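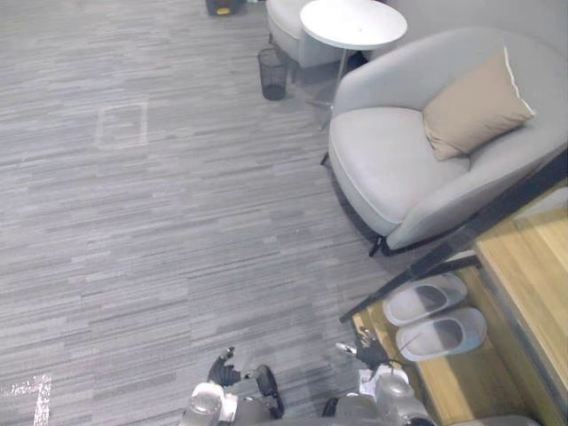
What time of day should I take my blood pressure at home?

Morning and evening suit most people, at the same hours each day, before breakfast or your pills in the morning and before supper at night. If your doctor has given you a different schedule, stick with that one.

My mother-in-law, Rehema Swai, kept a home monitor in the hall closet for years and only brought it out when she felt poorly, so of course every number in her notebook was a bad one! We finally got her into a routine last April, and these are the little household habits that helped (I've picked up a few of them myself).

Getting settled

Go to the bathroom first, then sit for 5 minutes with your back supported and both feet flat on the floor. No coffee in the half hour before, and no phone calls either - my sister Imani can add a good few points to anybody's reading just by bringing up the family reunion. Rest your arm on a table so the cuff sits level with your heart. If the table is too low, a folded bath towel under the elbow does nicely.

The cuff goes on bare skin, so wear something with a loose sleeve or slip your arm out altogether. Measure around your upper arm with a sewing tape and check that against the range printed on the cuff. Rehema's was a size too small the whole time.

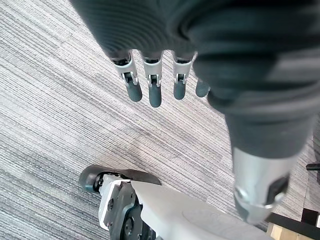

Writing it down

Take two readings a minute apart and write down both, even when you like one better than the other. I rule up a plain school notebook with columns for the date, the time, the top number, the bottom number and the pulse, and leave a wide one at the end for notes like "bad night" or "salty soup." A page of mine holds 21 lines. The pencil is tied to the notebook with kitchen string, and I recommend that to everyone.

Looking after the monitor

Wipe the cuff with a barely damp cloth and let it air dry. Coil the tube loosely. Take the batteries out if you'll be away for a while, and once a year carry the whole thing along to your checkup and ask the nurse to compare it with theirs.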